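4.2 Comparing the two controllers in the bin

Both controllers were run on the same KUKA arm with the same fixed camera. The Skonska controller follows a planned path and checks force only at contact. The Mahlangu controller updates the path at every camera reading. Each was given 1558 grasp attempts, with objects mixed in a sloping-walled metal bin. We stopped a run after 8 failed attempts in a row - this happened mostly with thin tools lying close to a wall. Mahlangu was slower per attempt but needed fewer restarts. Cable drag at the wrist affected both, and we did not correct for it.

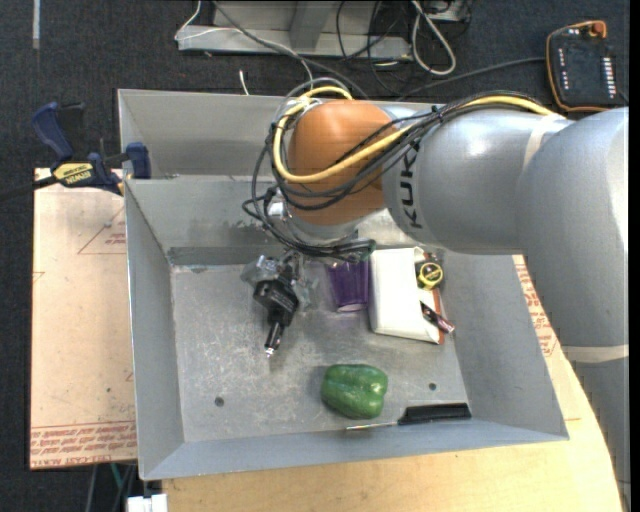
Figure 3. The arm over the bin, with a cup, a bell pepper, a tape measure and hand tools on the floor.

Kgomotso Kruger argued in review that the stopping rule favors the slower controller, and asked for a second comparison by total run time. We report that in Section 4.3.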